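Wrist still stiff after plaster came off, when did yours get better?

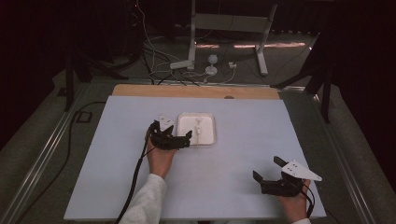 Wurnport, 14 July 2024

Hands, Wrists and Elbows board

marrowfat_meg wrote:
Hello all, long-time reader and first-time poster, so please be gentle with me! I came off my bicycle on the lane down to the allotments and broke my left wrist (the radius, close to the joint, no operation, just the plaster). The plaster came off ten days ago and I'd been looking forward to it so much that I'd planned what I was going to cook that evening. Well, we had toast. I could hardly turn my hand over to look at my own palm, and when I tried to lift the kettle it felt as if the arm belonged to somebody else.

The fracture clinic at Volmont were lovely but very quick, and I came away with a photocopied sheet of exercises and a physio appointment which isn't for a good while yet. The sheet says to bend the wrist forwards and back, side to side, then turn the palm up and down, and do it "little and often". How little, and how often? My sister says I should be pushing through the pain and my neighbour says I should be resting it, and they have both broken things so they both think they know. The back of my hand is still puffy by teatime, and the skin is all flaky where the plaster was. Is that usual?

oldpaddler wrote:
Welcome Meg! Flaky skin, yes, very usual, mine came off like pastry for a week or so. Warm water and some plain cream and it sorted itself out. The puffiness went on a fair bit longer, and I found it much better on days when I kept my hand up on a cushion while reading and kept the fingers moving. Don't forget the fingers! I was so busy worrying about the wrist that I let them get stiff as well, and then I had two jobs instead of one.

As for how often, I did mine whenever I put the kettle on (which in this house is a great deal). Just a few of each, slow, to where it pulled and then a tiny bit further, and stop.

Beat Prantl wrote:
Good evening Meg. I am on the side of your sister, I'm afraid, although perhaps with a softer voice than hers. I broke mine on the ice outside my own front door in December and for the first weeks I was so careful with it that nothing changed at all. Every morning it was the same stiff wrist. Only when I began to push properly did the palm start to come up. It hurt, yes, and some evenings it throbbed, but I think if I'd gone on being kind to it I would still be carrying my change in the other hand.

Turning the palm up was by far the slowest for me. I held a wooden spoon upright in my fist, elbow tucked against my ribs, and let the weight of it tip my hand over. I can recommend this very warmly, it is boring but you can do it in front of the television.

tansy_and_rue wrote:
Beat, I do love your posts, but I have to disagree with you here, and quite strongly. I pushed. I pushed like anything, because I'm stubborn and wanted to be back at choir holding my own folder, and my hand blew up like a glove full of water and I lost the best part of a fortnight waiting for it to calm down. My physio at Priltulwood told me her own rule, which was that an ache that fades within half an hour is all right, and an ache that's still there at bedtime means you did too much. I've stuck to that and come on far better.

Meg, please do ring the clinic if your hand goes shiny or a funny colour, or gets burning sore, or if you have pins and needles that won't go away. I don't want to frighten you, mine was none of those things, but they'd much sooner you rang than sat at home wondering.

Beat Prantl wrote:
I accept the half an hour rule, it's a sensible one, and maybe I was lucky. But I still say that many people do too little and not too much! We may have to shake hands on it (gently).

oldpaddler wrote:
I was a too-little, I'll own up to that. Also, Meg, has anybody talked to you about the splint? I had one by Brunner with the straps across the back and I got far too fond of it. I wore it to the shops, wore it in bed, wore it watching the cricket. My physio took it off me in the end, more or less, and said to keep it for crowds and heavy jobs only.

marrowfat_meg wrote:
Oh, you are all so kind, thank you. I've read every word of this twice, once aloud to my sister, who is now insufferable about Beat. No shiny skin and no pins and needles, just the teatime puffiness, but I'll ring them in the morning about the splint because they did give me one and said nothing at all about when to leave it off. I tried the wooden spoon before supper and managed to see nearly all of my palm, which I haven't done since the spring! It ached for a little while and then it stopped, so by tansy's rule I think I'm allowed.

Did any of you have trouble with jar lids? I have a cupboard full of chutney and I can't get into any of it.

tansy_and_rue wrote:
Jar lids were the very last thing to come back for me, I'm sorry to say, well after typing and hair washing and even wringing out a cloth. Put a rubber glove on the good hand and hold the jar between your knees. And save me some chutney.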